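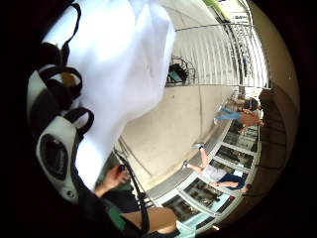

Setup and upkeep notes for the Valtetti handheld gripper, the one we take outside. Covers unit 6 only, the Hollis bench arm has its own readme. Read the strap part before anything else. On the sidewalk runs the sensor box gets held by several black straps looped up over the white and gray casing, right above the lens opening, and those loops are what you check first. Loose tail near the lens = stop and re-thread. Same with any thin cord hanging down across the pavement, get a hand on it before someone walks into it.

## Status

Working. Last full teardown in November. Firmware is whatever is in the Dotwood folder, don't pull from the old one.

## Before you go out

- charge both packs overnight, not the hour before
- wipe lens with the dry cloth. dry!!
- straps snug, you should get one fingertip under and no more
- open and close the gripper 24 times, listen for the click on the left finger
- log it in sheet.csv even if it's fine

If the click is there, see Finger play below. Don't go out and "see if it clears up". It won't.

## Straps

Start from the bottom slot. Up the casing, over, back through the same slot it came from. Each loop lies flat next to the last one. If you cross them the box leans and the calibration is junk by the second run. Lost most of a morning to that.

Black strap only. The gray ones Travis sent stretch in the heat, they're in the drawer, please leave them in the drawer.

## Lens and rim

Rim collects grit on outdoor days. Soft brush, lens pointing down. No compressed air, it pushes stuff under the rim and then you have to take the whole front off (4 tiny screws, two different lengths, ask me how I know).

The fisheye picks up everything off to the side, incl. loose fabric and your own arm. Tuck cloth away if the run needs a clear left side. If it doesn't, leave it and write "cloth" in the notes column so Selamawit can filter.

## Finger play

Left finger works loose first, always. Rough order:

1. power off, pack OUT
2. pull the pin, keep the washer
3. look at the bushing. shiny on one side = replace
4. new bushing goes in flange first
5. pin back, washer on the outside
6. cycle test again

Bushings are good for up to 1,000 cycles outdoors, more on the bench. Our counter resets at 499 because of a bug, so add the resets up by hand. Declan has a fix half done.

## Calibration

Print the board flat, tape it to something stiff. Hold it in the middle, then out near the black border on all sides. Most bad calibrations I've looked at had nothing near the border. Redo after any strap change, any front removal, any drop. Yes small drops to.

## Known issues

- clock drifts when its cold, sync right before recording
- pack 2 latch is weak, tape it
- status light goes amber for no reason, ignore unless it blinks

Maintainer: Selamawit Bogale. Hardware questions: Declan Ngata.

24 shares | 3 comments

Comments

**tmarsh_rig:** Flange first fixed mine, thanks. Had it backwards for months

**oyelle:** is the pin the same size as the one on the Hollis arm? we have spares of those

**Declan Ngata:** @oyelle no, Hollis one is fatter. don't force it in

Related

- Hollis bench arm: setup and cable routing
- Dotwood folder layout, which firmware is which
- Battery pack care, short version
- Valtetti gripper parts list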